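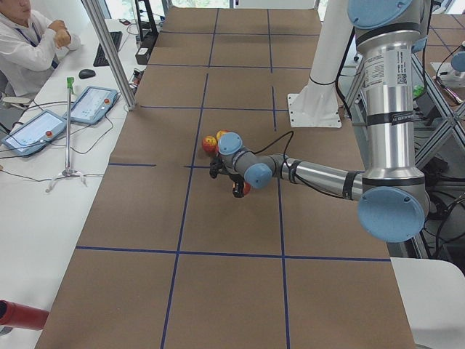 Mesa larga forrada con papel kraft y dividida con cinta azul oscuro; las manzanas, cerca de un cruce de líneas.

Imprimir | Enviar por correo

Cómo forrar una mesa larga con papel kraft y marcar una cuadrícula con cinta

Una mesa forrada con papel y dividida en casillas sirve para muchas cosas: clasificar fruta, ordenar piezas, repartir material en un taller o preparar lotes antes de meterlos en cajas. El papel se cambia cuando se ensucia y el tablero queda protegido. El trabajo lleva una mañana si la mesa es grande y bastante menos si ya se ha hecho alguna vez.

Material

– Papel kraft marrón en rollo, más ancho que el tablero
– Cinta adhesiva azul oscuro
– Cinta de doble cara para los bordes
– Flexómetro y regla metálica larga
– Lápiz blando
– Cúter con hoja nueva
– Un paño seco

Preparar el tablero

Retire todo lo que se pueda mover y limpie la superficie. Las migas y los restos de cinta vieja se notan luego como bultos debajo del papel. Si hay algo atornillado a la mesa, déjelo donde está y recorte el papel a su contorno, o bien desmóntelo y vuelva a fijarlo encima del papel al final.

Colocar el papel

1. Desenrolle el papel a lo largo de toda la mesa y déjelo extendido un par de horas. El kraft guarda la curva del rollo y conviene que la pierda antes de pegarlo.
2. Pegue la cinta de doble cara en uno de los extremos cortos y fije ahí el papel.
3. Avance hacia el otro extremo alisando con el paño, desde el centro hacia los lados. Entre dos personas sale mejor: una tensa y la otra alisa.
4. Doble el sobrante por debajo del canto y péguelo. En las esquinas haga un pliegue como el de un paquete.

Si el rollo no alcanza, solape los dos tramos 5 centímetros y procure que la junta caiga debajo de una línea de cinta.

Marcar la cuadrícula

Empiece siempre por las líneas largas. Mida desde el mismo canto en los dos extremos de la mesa y haga también una marca de lápiz cada 300 milímetros. Una línea larga pegada a ojo se tuerce, y todas las casillas salen torcidas con ella.

1. Pegue la punta de la cinta en la primera marca.
2. Desenrolle un buen tramo, ténselo sin estirarlo y bájelo sobre las marcas. Presione con el pulgar.
3. Repita con la segunda línea larga.
4. Pegue las líneas transversales, comprobando la escuadra con la regla en cada una.
5. Corte los extremos con el cúter apoyando muy poco la hoja, para no rajar el papel.

Las casillas no tienen que ser todas iguales. Una transversal puede quedarse a medio camino si hace falta un hueco más grande a un lado. Loredana Zuccaro, que nos pasó este método, suele dejar un espacio amplio en un lado para lo que todavía está sin clasificar.

La luz

Si un extremo de la mesa da a una ventana, el papel de esa zona refleja más y los colores se ven peor. Para separar manzanas rojas de manzanas amarillas con rubor, trabaje hacia el centro – o baje un poco la persiana.

Mantenimiento

En nuestro caso el papel dura más de 4 semanas. La cinta se despega antes en los cruces; basta con poner un trozo corto encima. Para retirarla, tire despacio y casi a ras de la mesa. En julio, con calor, el adhesivo se ablanda y puede arrancar la capa superior del kraft, así que es preferible hacerlo a primera hora.

Si la fruta deja una mancha húmeda, seque enseguida y no frote. Cuando el papel se ha ondulado ya no vuelve a quedar plano y hay que cambiar el tramo.

Archivado en: Taller y almacén, Superficies de trabajo, Paso a paso

Contacto | © Trutari | Volver arriba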